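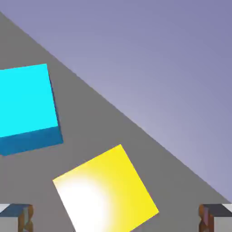
Figure 1. Cyan cube on the gray tabletop, simulated view.

Keeping a Symptom Diary with a Long-Term Illness: A Small Study at the Broller Center

Student project report, Health and Society, second year
Jérémie Caron

1. Background

People who live with an illness that lasts for years are often told to write things down. A doctor may ask for a symptom diary before a visit, and a support group may suggest a journal as a way to cope. The two kinds of writing are usually treated as separate. The first is meant for the clinic and the second is meant for the person. I wanted to find out what people write when they are given one notebook and very few rules.

My interest came from my aunt, who had joint pain and fatigue for several years before she had a name for it. She kept lists on the backs of envelopes. Most of the entries were about sleep and pain, but there were also lines about the neighbors, the price of heating oil and a quarrel with her brother. When she copied the lists out for her doctor she removed all of that.

2. Setting

The project took place in Batville, at the Broller Center, a drop-in health center on the Millet road. The center runs a morning group for adults with long-term conditions. Members have a range of diagnoses, including arthritis, chronic fatigue, bowel disease and migraine. I was not given access to medical records and did not ask for any. Where I mention a condition in this report, it is because the writer mentioned it in the diary.

The group meets at 10:30 in the room behind the reception desk. I attended as an observer in January and helped set out chairs and make coffee. After three meetings the coordinator let me present the project for ten minutes at the end of the session.

3. Method

Each person who agreed to take part received a lined notebook, a pen and one sheet of instructions. The sheet asked them to write something every day for 20 days. It suggested four things they could note: how they slept, how their body felt, how their mood was, and anything else. There was no scale to fill in and no minimum length.

Everyone who took part signed a consent form. They could tear out pages before handing in the notebook, and they could leave the project without telling me why. Names were replaced with letters before I typed up the entries. The notebooks were returned to their owners afterward.

I received 29 notebooks. I left blank days out and typed up everything else, and then split the text into short statements, one idea to each. This gave 2874 statements. I sorted them into groups by hand, using colored labels in a spreadsheet. My first version had too many groups, so I merged the ones that overlapped. The final groups were body, sleep, mood, other people, daily tasks, treatment, and a group called "other" that I never managed to get rid of.

To check my sorting, a classmate from Jornon sorted the statements from 3 of the notebooks without seeing my labels. We disagreed most often about tiredness. I had placed it under body and she had placed it under sleep or mood, depending on the sentence. We talked it over and decided to put tiredness under body unless the writer linked it to a bad night. I then went back through all the notebooks and corrected my labels.

4. Findings

4.1 Body and sleep

Statements about the body made up the largest group. In the first days of most notebooks they were short and sounded like notes for a doctor: "hands stiff," "stomach bad after lunch," "headache left side." Later entries were longer and described what the symptom had got in the way of. One writer began with "knee pain" and by the second week was writing, "Could not kneel to do the bottom shelf so I left it and was annoyed all evening."

Sleep was usually the first thing on the page. Several writers gave the hour they woke up and nothing more. People who wrote in the evening said less about sleep than people who wrote in the morning.

4.2 Mood and crying

Few writers named a mood on the first day. Worry and irritation appeared more often than sadness. Worry was mostly about appointments, test results and money.

Crying was mentioned in some notebooks, and always briefly. Some writers added that they felt lighter afterward, and others that they had a headache or felt foolish. I can't say from these entries whether crying helped. The same person sometimes reported both effects on different days.

4.3 Other people

I had not expected this group to be as large as it was. Writers recorded who called, who did not call, and what was said. A common complaint was being told that they looked well. One person wrote, "She said I looked great. I had been lying down since noon so I could look great." Kind acts were also noted, often small ones, such as a ride to the pharmacy or a son who carried the laundry upstairs without being asked.

4.4 Treatment

Statements about treatment were mostly practical. They dealt with missed doses, side effects and the wait for a refill. Opinions about doctors were rare. Two writers said in conversation that they had held back because they thought someone at the center might read the notebook. My instruction sheet stated that staff would not see it, but the line was near the bottom and in small type.

5. Problems with the project

Everyone came from the same group, and people who attend a group may be more used to talking about illness than people who stay home. The ones who were most unwell during the diary period may also have been the ones who did not hand anything in.

Writing every day was a burden for some. Two notebooks had several days filled in with the same ink and almost the same words, and I think they were written in one sitting. I kept them in the project. In a new version I would ask for an entry every other day.

People with painful hands found the pen difficult. One member asked at the start if she could record her entries on her phone, and I said no to keep all the material in the same form. I regret that decision.

6. Use of the results

I gave the coordinator a two-page summary with no quotations. She plans to try a notebook with a page at the back that can be torn out and taken to an appointment. The front part would stay with the owner. Members asked for larger line spacing and a cover that does not say anything about health, and both requests have been passed on.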